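How Does a Robot Know Where to Put Its Hand?
By Ximeng Zheng

You can find your own nose in the dark. Congratulations. A robot can't, unless someone has written a program for it.

Robot software has a few jobs, and they have to happen in order. The first is called perception, a fancy word for working out what you're looking at. A camera doesn't see a pencil. It sees a huge grid of coloured dots, and it has no opinion about any of them. The perception program has to decide which dots belong to the pencil and which belong to the table. Sometimes it decides the pencil is a crack in the table. Nobody's perfect.

Next comes planning. Say the robot's hand is here and the pencil is over there, behind a mug. The planner tries out paths inside the computer, where knocking over a mug costs nothing. It might throw away 300 bad paths before it keeps a good one. You do this too, only faster and without bragging.

Then there's control. Control is the fussy part that checks the arm again and again while it moves. A bit left. Too far. Back a bit. In one program I worked on, called Jalen, this happened 200 times every second, which would be very annoying in a little brother.

So where does a program learn what good reaching looks like? Often from people. It can study pictures of hands doing ordinary jobs, and shops are full of ordinary jobs. 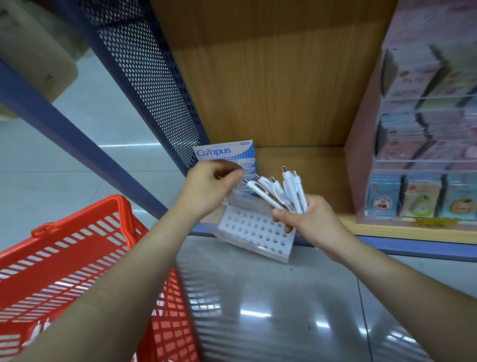 Planning gets much harder when there are two hands, as each one has to stay out of the other's way. The right hand here has a bundle of white pens, held low down on the barrels, while the left has its fingers curled over a stack of little Campus boxes. Just below them is a pen stand full of round holes. To you, a hole is obviously a place for a pen. To a program, it's a dark circle until it learns otherwise, and there are rows of them to choose from.

Try it yourself. Hold some pens in one hand, steady a pile of small boxes with the other, and write down every single thing your fingers do. Stop when you run out of paper.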